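Workshop Tips for a Student Robot Club: Cords, Cables and Tabletops

November 13, 2023

I help out with the Mimuslow robotics club, and every fall I end up giving the same advice to the new kids and to whichever parents wander in with questions. So I finally typed it up! Most of it is plain workbench sense, and a good bit would do for a sewing room or a garage too. Our big project this year is two arms working one table together, picking up everyday things and passing them across, and it has taught us plenty about what makes a bench pleasant to work at and what makes it miserable.

Start with the tablecloth

I am serious about this one. A bare bench shows every scratch, and small screws skate right off it. We put a cloth down before anything else goes on the table. Ours has flowers and ferns all over it, and the students wrote "grandma's kitchen" on the project sheet the first night and it stuck. Pull it flat, then smooth from the middle out toward the walls. If you get a ridge, lift the whole side and lay it again – poking at it with your fingers only moves the ridge somewhere else. A busy print also makes life harder for the cameras, and the kids like that more than I do.

Pick practice objects with some trouble in them

Blocks are fine for the first week. After that, go through the kitchen drawer and the junk closet. Plates, forks and bowls are good, and anything with a cord is better, as a cord never hangs the same way twice. Headphones have become our favorite lesson. They're curved, they're shiny, the cups swivel, and the wire gets into everything.
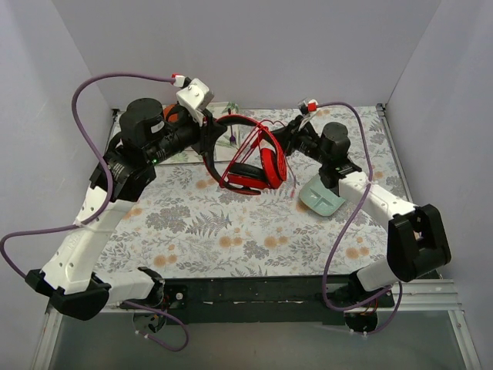 Both arms on one pair of headphones, with the cord looped around them.

For cords in general (robot or no robot), here's what I tell everybody. Unwind it all the way before you start and let it hang for a minute so the twists fall out. Wrap it in loose loops about as wide as your hand when you put it away. Never wind it tight around the thing it belongs to! That bends the wire right where it comes out of the plug, and that's the spot that quits first. A strip of hook-and-loop tape from the Juvow multipack holds a coil nicely, and you can write the owner's name on it.

Leave slack, then leave a little more

Arm cables are a different animal. The first year we tied ours down neat and snug and were so proud of them, and then the elbow bent and out came a plug. Now we move each joint to the far end of its travel by hand, power off, and only then put a tie on the long straight parts. Big loops at the joints look sloppy and work beautifully. Snip the tie ends flush, please. I have the scratches to show why.

While you're down there, run a finger along the connectors and push each one home. We do it at the start of every session and it takes 2 minutes. 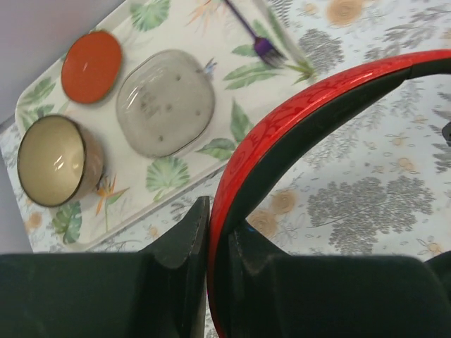 Keep the extra dishes toward the back and let the middle of the table belong to whatever you're practicing with. Our new students always want everything out in front, and then they spend the evening knocking over bowls. A tray helps a lot, because you can lift the whole collection off in one go when it's time to change the cloth. I like one with a little rim. Plastic forks are kinder than metal ones when something gets dropped, and something always gets dropped.

Go easy on shiny things, too. If a glossy piece is giving the students fits, try turning it a little before anyone touches the code. Moving the lamp is my second choice, and I keep a Bawa clamp light on the shelf for that.

Write it down while you remember

We keep a spiral notebook called the Dustis log (the project is Dustis, don't ask me, they voted). Every try gets one line: what was on the table, what we were going for, what happened. Last February we passed try number 204 and threw a small party with cupcakes, well away from the bench. Messy handwriting is allowed. Skipping a line is not.

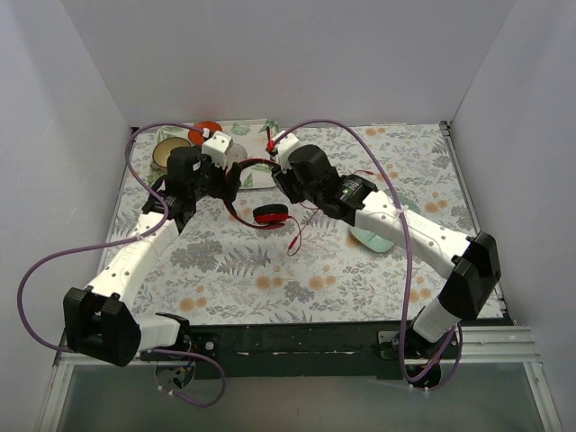
Headphones in the middle, dishes toward the back wall.

Cleaning up

Power comes off first. Then the objects go back in their bin, cords coiled, and the cloth gets shaken outdoors. Wipe the front rail with a barely damp rag and let it dry before you cover anything. An old paintbrush is wonderful for the crumbs and bits that collect along a seam, and a soft one is safe around gripper fingers as well. We stop 7 minutes early for all this and I set a kitchen timer, the loud kind.

If you have a good way to store plates so the mint green one doesn't vanish every month, leave me a comment. I've tried a dish rack and a shoebox so far, and the shoebox is winning.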